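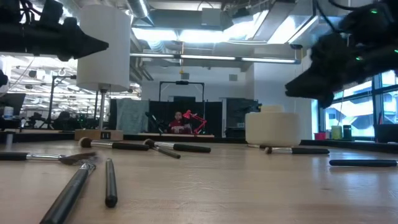
Makeup brushes on the table, fan brush at left

Thread: Is the Vivine brush set worth it or is it all markup?

pellwood
The full Vivine set is $280 now. Ralta sells a set that looks the same to me for a lot less. I've read the product page twice and still can't find what the extra money buys. "Studio grade" is not a material.

dustyrose_k
I've had mine for years and they barely shed. You pay for the ferrules. Cheap ones wobble after a few washes and then the head comes off in your hand.

pellwood
How many washes though? Everybody says "years" and then says they use them on weekends.

dustyrose_k
Once a week, every week, since I bought them. Roughly 300 washes. Only the powder brush has gone a bit loose.

marrow49
I don't buy the ferrule thing. Mine came apart because I stood them up wet in a cup and the glue went. That's on me, and it would have happened to either brand. Lay them flat and a $9 brush will hold up fine.

tinfoil_hatty
Grasso had a "pro" bundle at $449 last February, marked down to 300. Was it ever sold at full price? I never saw it.

dustyrose_k
Nobody here said buy Grasso.

tinfoil_hatty
Same game, different logo. And don't get me started on Clotgate cleanser – I used half a bottle and my foundation brush still had a hard lump in the middle. Dish soap got it out.

marrow49
Dish soap is rough on natural hair. Fine on synthetic.

pellwood
OK, so I'll get one Ralta powder brush and wash it weekly. If it's bald by summer I'll come back and say so. Does anyone use a fan brush for anything besides highlighter?

marrow49
Dusting my keyboard.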